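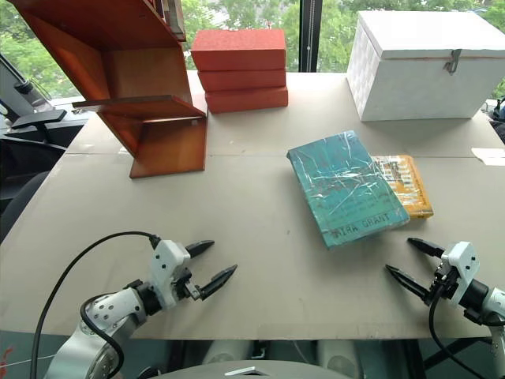
Tornbridge library to drop late fees and stay open later

28 Aug 2024

Readers in Tornbridge who have been putting off returning a book (and there are more than a few of us) can finally bring it back without reaching for their wallets. The town library on Mak Street is doing away with late fees on everything it lends to adults, and it will wipe out whatever is still owed on old accounts at the same time. Children's books have been free of fees since February, and the librarians liked what they saw so much that they asked the town to let them do the same for everyone else.

"I had a lady come in with a cookbook under her coat, as if she were sneaking it back onto the shelf," said Vesela Halilović, the head librarian, laughing. "She'd been staying away over a fine of 70 cents. I'd so much rather have her in here, picking out another one!"

Lost books will still have to be paid for, but anyone who turns up a missing title later on, behind the couch or in the trunk of the car, can bring it in with the receipt and get the money back. Loans stay at the usual length, and a book that no other reader has asked for will now renew itself up to 5 times before the library sends a reminder.

The hours are changing too, which will please people who work over in Sasau and tend to get home just as the doors are being locked. The building will stay open two hours longer on weeknights, with the front desk staffed until closing and the reading room upstairs open the whole time. The small parking lot in back will be kept lit, something parents of evening students have been asking for.

Halilović also hopes the longer evenings will bring more visitors to the local history shelves, a favorite corner of hers, where the oldest item is a farm account book begun in 1804. It can't be checked out, but she is happy to bring it to a table for anyone who asks, and she'll gladly stay and help with the handwriting, which takes some getting used to.

Library cards are free to anyone living in Tornbridge or the Dimumwood neighborhood. New readers should bring something with their address on it to the front desk, and an old card that hasn't been used in years can be switched back on while you wait.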